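室内保洁基础 讲义第4单元
推拉窗下轨与花岗石窗台的清洁
编写：Shuzhen Kong
Drendano 物业技能培训部 2月16日修订

4.1 适用范围

本单元适用于住宅及办公用房的金属框推拉窗、石材内窗台和石材窗套。木窗、内开内倒窗以及外窗台的作业不在本单元内，见第9单元。外立面玻璃由持证高处作业人员处理，学员不得以任何方式探身出窗。

先修内容：第2单元（擦布的折叠与分区）、第3单元（中性清洗剂的稀释）。

4.2 术语

下轨：窗框底部供窗扇滑动的部分，通常有多道平行的凸棱，凸棱之间为槽。积尘主要在槽内。
窗台面：下轨内侧的水平石材面。
前沿：窗台面朝室内一侧的边及其立面。
窗套：洞口两侧的竖向石材面。窗台面与窗套相交处称内角。
泄水孔：下轨外侧的排水开口，部分型号设有盖片。

4.3 工具

平头刷一把，刷毛宜短而略硬，干用。油漆刷可以代替，但须为新刷或未沾过涂料的旧刷，残留漆膜会使刷毛结块，进不了槽。
超细纤维布两块，一块用于下轨，一块用于石材，不得混用。
吸尘器配扁吸嘴，无吸尘器时用簸箕承接。
一次性纸巾，用于吸去槽底泥水。
中性清洗剂。本课程实训用 Lovus 中性型，稀释比例以瓶身标注为准。

刷子暂不使用时平放在窗台靠内角一端，不要架在下轨上，以免移动窗扇时被夹住或碰落窗外。

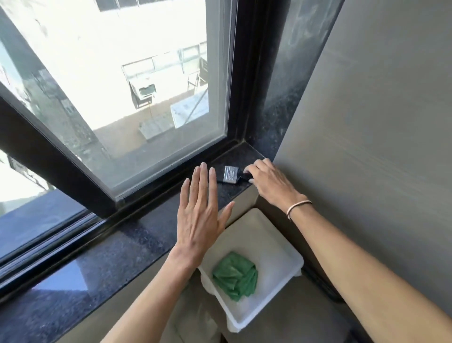 图4-1 花岗石窗台面与窗套的内角，刷子放置于台面

4.4 石材表面的特点

抛光花岗石硬度较高，但光泽层仍会被硬质颗粒划伤。浮灰中常含细砂，未除尘即湿擦，等于带着磨料研磨。深色石材的划痕和水痕都比浅色石材明显，验收时也最容易被提出。

禁用下列材料：
含酸的除垢剂，包括食醋和柠檬酸溶液；
氢氟酸类外墙清洗剂，任何浓度均不得带入室内；
去污粉、钢丝球、百洁布的粗糙面；
蜡类光亮剂。蜡膜吸附灰尘，且在日晒处易发黄。

石材上的白色痕迹分三种情况处理。干布可擦去的为浮灰。湿布擦过后消失、干燥后又出现的，多为水垢或清洗剂残留，应以清水复擦两遍。复擦仍不消失的，可能是石材本身的病变或胶渍，记入工单，交石材养护班组，学员不得自行打磨。

4.5 作业顺序

总原则为先干后湿、先轨后台、由里及外。

一、检查。确认窗扇滑动正常、限位块在位，移开窗台上的物品。有松动的石材或开裂的填缝胶，先记录再作业。
二、干刷下轨。将一扇窗推至一端，刷露出的一段，刷毛顺槽方向，由端部向中间推灰。完成后将窗扇推至另一端，刷其余部分。刷头不得用力捣泄水孔。
三、吸尘。先吸槽，后吸窗台面和内角。
四、湿擦下轨。布拧至不滴水，折出一条直边，用指尖压入槽内单向拉动。槽底有泥水时先用纸巾吸干。
五、湿擦窗台面。换石材用布，从贴近下轨处开始，向前沿方向逐行擦，每行压前一行三分之一。
六、擦前沿和窗套。前沿立面容易漏擦，须单独擦一遍。
七、收干。用干净布面擦去残留水分，侧光检查。

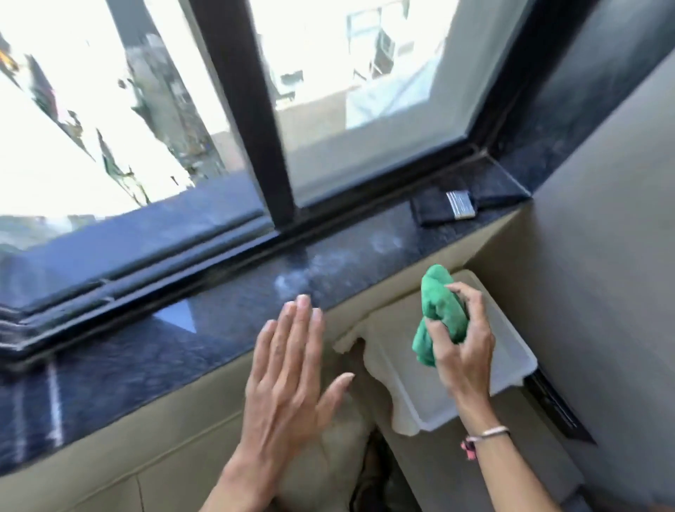
图4-2 前沿与台面中部为常见的残灰部位，应从不同角度迎光检查

4.6 持布与手位

擦布折成四层为标准做法，共得8个可用面，脏一面换一面。团握只限于局部点擦，整面擦拭时团握的布受力不均，会留下弧形痕迹。

非持布手可平放于已确认稳固的台面或框料上，用以稳定身体，不得支撑在玻璃上。窗扇开启时，身体重心保持在室内一侧，双脚不离地。台面高于胸部时使用踏台，不得坐或跪在窗台上。作业前摘除戒指、手镯等硬质饰物，或用护腕罩住，金属边缘与抛光面接触会留下灰色擦痕。

4.7 用量与记录

配液按次进行，当日未用完的稀释液倒掉，不得留至次日。实训记录表填写以下各项：窗编号、石材颜色、干刷前后的槽内状况、用布块数、遗留问题。Caron 楼实训点共14樘窗，每组2人，一人作业，一人记录和检查，完成一樘后互换。石材养护品登记编号为512，领用须由带教签字。

4.8 常见错误

只擦台面，不清下轨。下次开窗时，槽内积灰会重新落到台面上。
下轨用布直接擦石材，台面出现灰色条带。
向槽内大量倒水冲洗。泄水孔堵塞时，水会漫过内侧凸棱，渗入窗台与墙体的接缝。
窗扇只推开一次，重叠部分未清理。
擦完不收干，深色台面留下水痕。
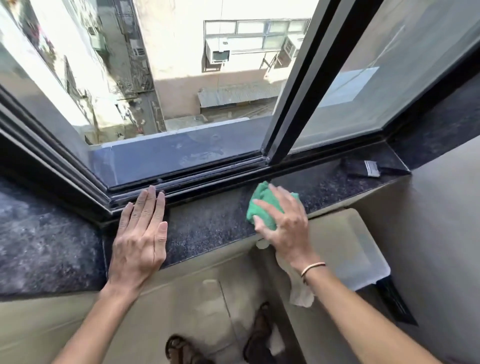
Ginero：我们班组一直是先擦窗台再刷轨道，结果台面总要返工，照4.5的顺序改过来以后省了一遍。有个问题想问，临天井的窗风大，干刷时灰往屋里吹，能不能先喷一点水再刷？

答复：可以把刷毛略微润湿，不要向槽内喷水。细灰遇水成泥，会粘在凸棱根部，比干灰难清。风大时将窗扇关至只留所需宽度，吸嘴紧跟刷头，边刷边吸。

4.9 验收标准

下轨：白纸巾压入槽内拉动一个手掌的长度，无明显灰色。
台面：侧光下无浮灰、无水痕、无布纤维。
内角：无积灰线。
窗扇：左右各推拉两次，无颗粒摩擦声。

4.10 课后作业

选择自己住处的一樘推拉窗，按4.5完成一次清洁，填写记录表一份，注明下轨槽数和泄水孔位置。九月班学员交至 Drendano 培训室，其余学员随下一单元作业一并提交。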